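3.2 Collecting demonstrations for the mug task

We chose mugs over our own better judgment. Blocks are easier, and blocks do not have handles. But the complaint we kept hearing about our earlier work was that no one had ever asked a robot to put away a block, so mugs it was.

The task is simple to state. Mugs start on the mat and on a wooden board, and the operator has to move a named mug to a named place without knocking over its neighbors. Either arm may be used, and the operator decides which. We gave no advice on how to grasp. An early draft of the instructions did recommend taking every mug by the rim, and operators followed it so faithfully that the policy trained on those episodes treated handles as a kind of weather.

Two ways of teaching were compared. In the first, which we call hand guiding, the operator stands at the table, takes hold of the arm and walks it through the motion while the joints are left slack. In the second, the operator sits away from the table and drives both arms through Seltbridge, our remote control software. Seltbridge records joint positions and the gripper command at 30 samples per second. Hand guiding uses the same logger, so the files from the two methods differ only in who was doing the pushing.

We expected hand guiding to win. It feels natural, it needs almost no training, and visitors like it. It also produces demonstrations in which a human forearm is frequently the most prominent object on the table, and the learner took a keen interest in forearms. Masking them out helped a little. Asking operators to stand farther back helped a little more, up to the point where they could no longer reach the mugs.

Remote control has the opposite character. New operators are terrible at it. Hamisi Ogola, who wrote most of Seltbridge and might be thought to have an advantage, needed 60 practice episodes before his own were judged fit to keep. After that the motions become slow but very even – dull to watch, excellent to learn from. Figure 4 is taken from the remote control sessions.

We stopped at 1,916 accepted episodes. The plan called for 2,000, and we would like to report a principled stopping rule, but the lab was needed for something else.

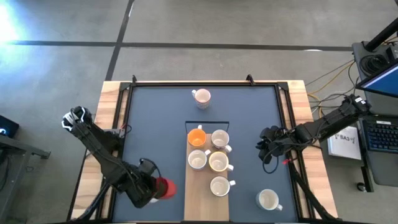 Obura, 18th March

Figure 4. The mug task, seen from above. The left gripper is at the red mug while the right gripper, empty, hovers over the mat. Five of the other mugs are on the board.

The crowded board matters more than it may seem to. When mugs sit close together, their handles point in different directions, and an operator has to choose an approach that clears one handle on the way to another. Hand guiders solved this by feel, often brushing a neighbor and carrying on. Remote operators, who could feel nothing at all, tended to back off and come in from higher up. The second habit transfers much better, and we did not have to ask for it.

Idle arms were a smaller nuisance. Remote operators usually work one arm at a time and leave the other wherever it last was, and a policy trained on raw episodes learns to do the same with great conviction. Following a suggestion from Brijesh Malhotra, we kept the idle arm in the recorded state but gave its motion no weight in the loss until its next commanded movement. This removed most of the loitering. The remainder is discussed in Section 5, along with the forearms.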